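March 2023 — Quick one this week, but I've been wanting to write it up since the Galindo folks let me hang around their Usstead lab for a couple of afternoons. They've put out a new release of Darkora, their planning and control software for arms, and it finally deals with the thing I've been grumbling about for two years. It replans while the arm is moving!

If you've never used Darkora, the old version worked like a lot of these packages do. The perception part took a look at the table, handed over a list of objects with poses, and the planner cooked up a full path. Then the controller ran that path start to finish and nobody upstairs got a say. Fine for a bolted-down box. Not so fine for anything that can roll, and most of what people want picked up in a kitchen can roll.

The new release splits that up. Perception keeps publishing the whole time, the planner only commits to a short stretch of motion, and there's a contact monitor sitting in between that can say "hang on, we touched something" and change the plan from a reach to a hold. Natalia Olvera, who wrote most of the monitor, told me the contact part took longer than everything else put together (I believe her — I've tried to write one and gave up). It reads joint torques and compares them with what the arm model expects. No fingertip sensors needed, so you can run it on hardware you already own.

What I liked best is how you set it up. The old config was a giant file with 71 parameters, and half of them only made sense if you had the source open next to you. Now there are 9 you'd touch on a normal day, and the rest have defaults that you can leave alone until you get curious. I changed three of them in the first hour and didn't break anything, a personal record.

The tasks they use for tuning are plain tabletop stuff, cans and fruit and so on, and cans on their sides are the ones everybody has opinions about. Come in too fast from above and the can scoots away. Come in too gently and the monitor can't tell contact from the ordinary friction in the wrist. There's a setting for this called the press threshold, and it's worth reading that page of the docs twice.
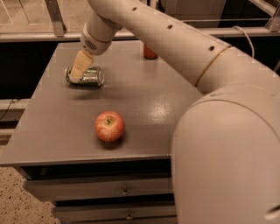

Refugio Barrera wrote back after reading my draft to say I was being too kind about the threshold. In his view it shouldn't be a number that users pick at all, and the software ought to work it out from a few light taps at startup. He also pointed out that the value drifts as the joints warm up, so whatever you set in the morning is a bit off by lunch. Fair point, and I asked the team about it. A warm-up routine is on their list for the next release, but I couldn't get anyone to give me a date.

On to the logs, which I know a few of you only come here for. Darkora now saves the plan, the perception output and the torque trace in one timeline, and you can scrub through it in the viewer. I loaded a session with 2391 planner updates in it and the viewer stayed smooth on my sad old laptop. You can click on any update and see which objects the planner was treating as obstacles right then and which one it was treating as the goal. I found a bug in my own setup this way within minutes — I'd mixed up two coordinate frames and my planner was politely steering around an obstacle hanging in mid-air. No idea how long that had been going on.

Some things still bug me. The object models come from a separate package, Bososach, and the version numbers don't line up, so read the compatibility table before you install. I skipped it and lost an evening. The simulator is also a step behind the real controller, and the contact monitor is switched off in there by default. Iraís Serrano says you can turn it on with a flag, but the torques you get are too clean to teach you much about a real arm. And replanning isn't free. On a busy table the update can take up to 18 milliseconds on the lab's machine, and mine was slower. I ended up lowering the perception rate a little to keep the two from tripping over each other.

Upgrading from the old release is mostly painless. There's a script that reads your old config and writes a new one, with a comment on every line it wasn't sure about. Keep a copy of the old file anyway. If you've written your own planner plugin, the interface has changed and you'll need to add a cancel call, but the sample plugin shows where it goes.

The release notes and the viewer are both up on the Galindo downloads page now, and the docs for the plugin interface are supposed to follow later in the month.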